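4.3 Adherence and the problem of self-report

Claims made for short daily exercise routines usually rest on what people say they did. Our own trial of the Siromov skipping programme was meant to avoid this, and it did so only in part. Of the 205 adults who signed up, most filled in the weekly diary without a gap. The counter built into the rope handle told a different story. Sessions entered as full ones were often much shorter, and a few had left no trace on the counter at all.

Camargo and Peixoto reported strong gains in stamina from a similar routine, but they relied on diaries alone and did not say how they treated missing weeks. We are not persuaded that their result would survive a check against recorded use. Figueiredo was more careful, though her group had only 28 members, all of whom already went to a gym.

We also doubt the value of the group element. The Flarko sessions were sold to members as the part that keeps people going, and those who came did stay in the programme longer. They were also the keenest at the start. Social events raise the same difficulty: a shared meal may help people to stick with a plan, or it may simply draw those who would have stuck with it anyway. 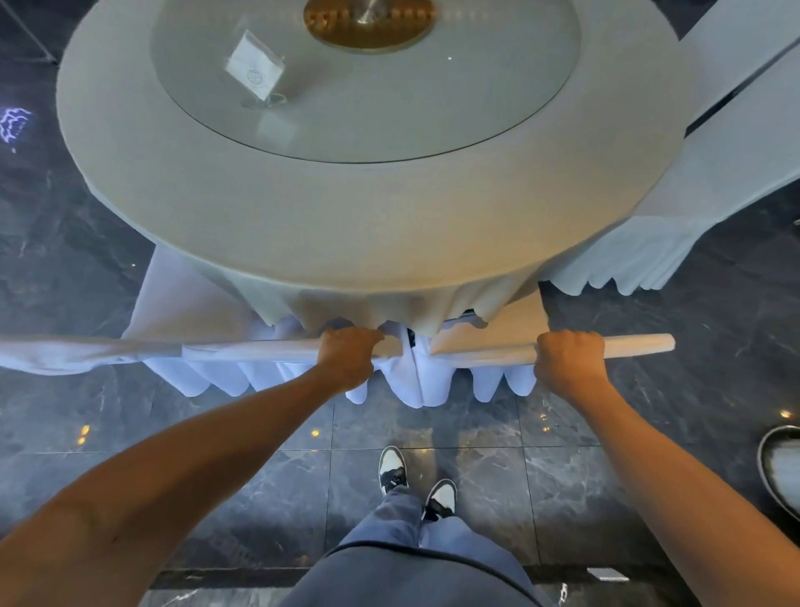

Figure 3. Round dining table with a glass turntable and brass-coloured centrepiece.

To test this, we compared 23 people who attended at least one event with 20 who were invited and stayed away. The gap in recorded skipping between them was already there in the first week, before any event had been held. Batista reads the same pattern in the Sesier data as a sign that the promise of company is enough to lift effort. That is possible – but his account cannot be told apart from plain self-selection, and we see no reason to prefer it.

Resting pulse fell slightly in both groups. Without a control group we make no claim about the cause.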